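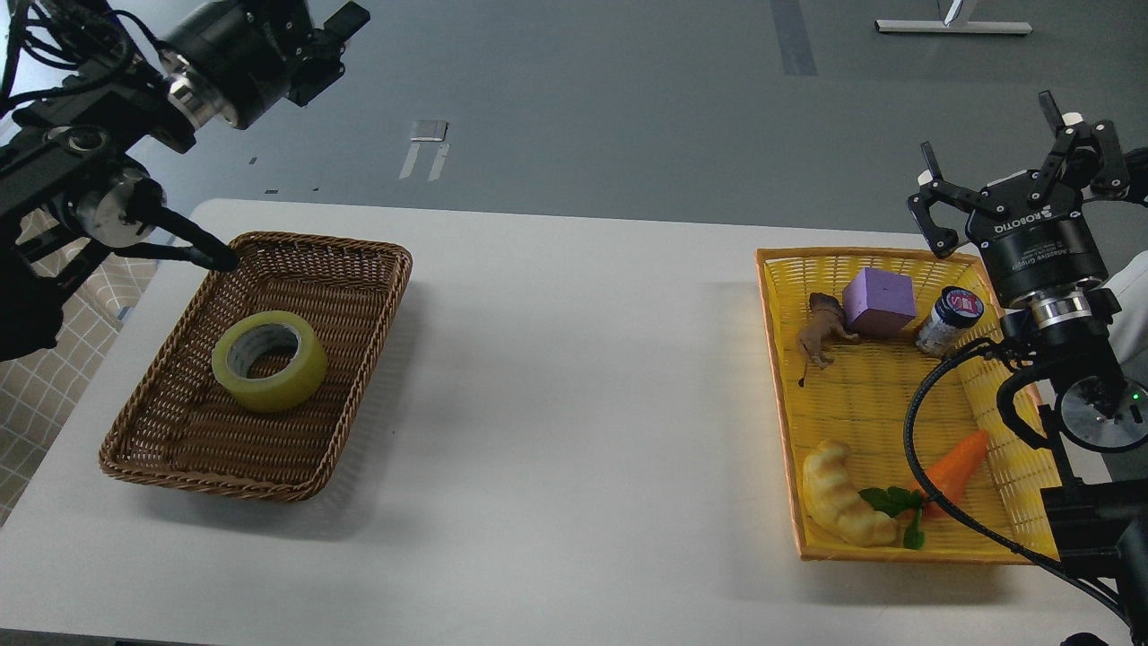

Care of Woven Baskets
Kidetti Household Advisory Service, January 2026

Residents are advised to dust wicker every 37 days with a soft brush. Stubborn dirt may be removed with a damp cloth and 700 ml of lukewarm water containing three drops of dish soap. Baskets should dry fully before use and be kept away from radiators.
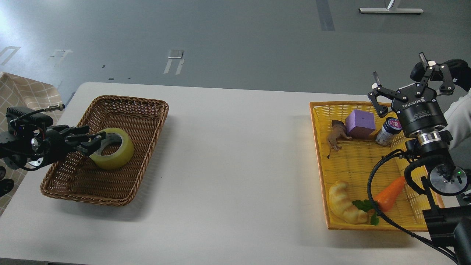
May plastic baskets be washed in the same way?
Plastic baskets may be rinsed under the tap and left upside down to drain.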